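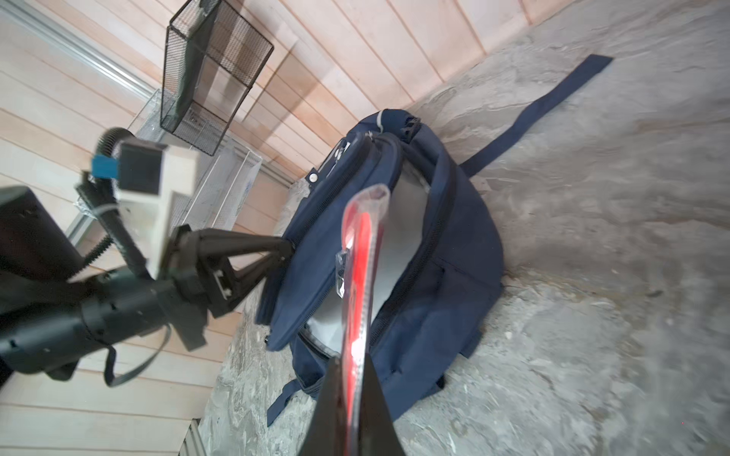 *Greserow daypack in navy, main compartment open, light gray lining.*

# Greserow Daypack, Navy

Item no. 3216 | Supplied by Tovwood

The Greserow is a plain zip-top backpack for daily carry, school use and short travel. It has one main compartment, a folding front panel and two shoulder straps. The same pattern has been sold under the Ultitari name; parts and straps are interchangeable between the two.

## Main compartment

The zipper track curves around the opening, so the front panel can be folded well back from the bag. With the bag laid on its side, items can be put in or taken out without emptying the upper part first. Long, narrow items in retail wrapping go in lengthwise. Crinkled film and sealed tabs should be kept clear of the zipper track when closing.

The lining is light gray. Small dark items (chargers, keys, pens) show up better against it than against the black lining of the earlier version. The lining is sewn in at the seams and can't be removed for washing.

## Handle and straps

- Padded grab handle at the top, with thin light gray reflective trim along the edge
- Navy shoulder straps, adjustable at the lower end
- Round metal snap button on the upper flap

The grab handle is stitched through to the back panel and will carry the full rated load. The reflective trim is an accent and does not replace a safety vest or a light when walking or riding after dark.

Loose strap ends can be rolled and held with an elastic keeper (sold separately, see Accessories).

## Specifications

| Property | Value |
|---|---|
| Outer color | Navy blue |
| Lining color | Light gray |
| Main closure | Zipper |
| Shoulder strap length, fully extended | 80 cm |
| Recommended chest size, maximum | 116 cm |
| Carton quantity | 70 |

Strap length is measured flat from the upper seam to the strap end. Users above the listed chest size should order the extension set.

## Packing

Place heavy, flat items against the back panel first. Soft items go at the bottom and along the sides. Long items go in last, upright, with the wrapped end down. If an item stands higher than the top of the opening, do not force the zipper over it - the slider will separate from the track before the fabric gives.

For packing on the floor, lay the bag down, open the zipper to its full length and fold the front panel away from the opening. Move the shoulder straps out to the side so that they are not packed into the compartment or caught in the slider. Close the zipper from one end to the other in a single pass, holding the edges together ahead of the slider.

## Care

Brush off dry dirt before wiping. Clean the outside with a damp cloth and mild soap. Concrete dust should be removed from the zipper track with a dry brush; water turns it to paste and stiffens the slider. Wipe the lining by turning it out as far as the seams allow. Air dry, open, away from direct heat. Do not machine wash, tumble dry or iron.

A stiff zipper can be treated with a small amount of zipper wax. Oil is not suitable and will stain the lining.

## Accessories and spare parts

- Elastic strap keepers, pair
- Shoulder strap extension set
- Replacement slider for main zipper
- Mosquera rain cover, standard size

The Mosquera cover goes over the closed bag and leaves the shoulder straps free. It also covers the reflective trim on the grab handle.

## Ordering

Single bags and full cartons ship from the Tovwood warehouse. Carton orders are packed flat, straps inside, with no individual boxes. Mixed-color cartons are not available. Quote the item number on all orders, including orders for spare parts, and state whether the bag carries a Greserow or an Ultitari label.

Returns are accepted on unused bags with the hang tag attached. Stitching and zipper faults are handled as warranty claims - send a photo of the fault and of the inside label before returning the bag.

Page revised September 30, 2021. The next stock delivery in navy is due in December.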